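Notes on grading a riddle set

I write a small riddle set every winter and run it in April for people who like that sort of thing. The set is called Kunirmont, after nothing in particular. This year it had 17 riddles, and I kept better records than I have before, so I am writing down how the difficulty grading went and what I plan to change.

The old method was simple. I wrote a riddle, decided whether it felt easy or hard, and put it near the front or near the back. The trouble with this is well known to anyone who sets puzzles. The setter knows the answer, and once you know the answer you can't unknow it. Every clue looks loud. My guesses about order were poor enough that in the previous set the second riddle stopped more people than the last one did.

For this set I used test solvers before release and logged three things for each attempt: time to first guess, number of wrong guesses, and time to the correct answer. There was a cap of 90 seconds for the first guess. A solver with nothing to say by then was marked blank and allowed to carry on. Across all solvers and all riddles I ended up with 662 logged attempts, which sounds like a lot until you divide it up by riddle and then by how experienced the solver was.

The first finding is that time to the correct answer is a bad measure by itself. It mixes two kinds of riddle that feel quite different to the person solving them. In one kind the solver has no idea for a long time and then has the answer all at once. In the other kind the solver has a string of plausible answers and throws them out one by one. Both can take four minutes. The first is usually reported as good and the second is usually reported as annoying.

Here is an example of the second kind, number six in the set:

I have a bed but never lie in it. I have a mouth but never eat with it. Cross me and I will not be angry.

The answer is a river, and it was solved quickly by nearly everyone, because the first two lines are old stock and most people have met them before. So far so good. The third line was mine, and it did damage. Several solvers had the river within a few seconds and then talked themselves out of it, since they assumed the third line must be there to rule out the obvious answer. Wrong guesses on this riddle came after the right one had been considered. I had no column for that. I now have one, marked "left and returned."

Compare number eleven:

The more of me you take, the more of me you leave behind, and a dog can read what I wrote.

Footsteps, or footprints. I accepted either. The first half is again old stock, and the second half is an addition, but this time the addition helped. People who knew the standard form were confirmed in it. People who did not know it got a second way in, through the dog. Wrong guesses were few and they clustered early, which is what I want to see.

The difference between the two, as far as I can state it, is that an added line should work for a person who does not know the old riddle and do no harm to a person who does. The river line does neither. It is true of rivers, but it is also true of a street, a bridge and a finish line, and it pulls the solver away from the two lines that were doing the work.

The second finding is about ambiguity. I had been treating a riddle with two defensible answers as a broken riddle, to be fixed or dropped. I am less strict now. What matters is whether the second answer satisfies every line. Number four ran like this:

I am full of holes and still hold water. Squeeze me and I forget everything I drank.

The intended answer is a sponge. Bit-na Yoo offered a cloud, and argued for it with some force. A cloud fails on the squeeze, and on a second reading it fails on the holes as well, so I marked it wrong and kept the riddle. A rain-soaked towel is closer, but a towel is not full of holes in the ordinary sense of the words. I let the sponge stand alone on the answer sheet. The test I use is to read each line back with the offered answer in place of "I" and see if a plain reader would object.

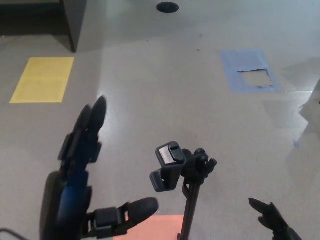
Jerome Dizon wrote back after the first round that the substitution test is too kind to the setter. A riddle can pass it line by line and still be unfair, he said, if the lines only make sense once you have the answer. His case was number nine, the candle, where I had written that it "pays for its work with its height." Every word of that is true of a candle. None of it points to a candle. He would rather have a line that is slightly loose and gets him moving than one that is exact and gives him nothing to hold.

I think he is right about number nine and partly right in general. The log supports him on the candle: it had the highest share of blanks at the cap, and the solvers who did get it took it from the other line, the one about a breath ending the job. The height line could have been removed with no effect on the result. I have since gone back through the set and marked every line as either a pointer or a check. A pointer gives the solver somewhere to go. A check lets the solver confirm a guess already made. The candle riddle had one pointer and one check, which is fine on paper, but the check came first and people spent their time on it.

So the order of lines inside a riddle matters more than I had allowed. I rewrote four riddles with the pointer moved to the front and ran them past a fresh group. The change in time to first guess was clear in 3 of them. The fourth was the riddle about the letter M, which is a spelling trick, and spelling tricks seem to follow their own rules. Either the solver thinks to look at the letters or does not, and no amount of reordering changes that. I am inclined to label spelling tricks as a separate class and allow one per set.

On scoring. The current grade is a number from one to five, built from the median time to the correct answer, the share of blanks at the cap, and the count of wrong guesses per solver. I weight blanks twice as heavily as the other two. I have no strong argument for this beyond the fact that it sorted the set in an order that solvers agreed with when asked afterward. Finbarr Hennessy wants the weighting dropped and the three numbers printed side by side. That is more open, but it makes the sheet harder to read, and most people only want to know which ones to save for the end of the evening.

Some smaller notes for next year.

Numbers written inside a riddle should be words. Digits make solvers think of arithmetic. I had "12 hands" in one draft and two people started multiplying.

Rhyme costs more than it gives. The rhyming riddles in the set each contain at least one word that is there only for the sound, and solvers read every word as a clue. The word "lake" in number thirteen was there to match "wake" and accounted for most of the wrong guesses.

Do not put two riddles with related answers next to each other. The shadow and the echo were neighbors in the first running order, and the shadow gave the echo away. They are now seven places apart.

The answer sheet should list rejected answers along with the reason. This took me an evening to write and has already saved several long emails.

Hints need their own testing. I wrote one hint per riddle and tested none of them. The hint for the river was "think about what runs," and it sent one solver off to noses and another to stockings. I would like hints that only repeat a line of the riddle in plainer words, with no new material in them.

The revised order is final apart from numbers two and fourteen, which have nearly the same grade and could go either way. I have left fourteen where it is for now - it is longer, and long riddles near the front put people off. The sheet for the next test round goes out on Friday, with the candle rewritten and the river back to its two old lines.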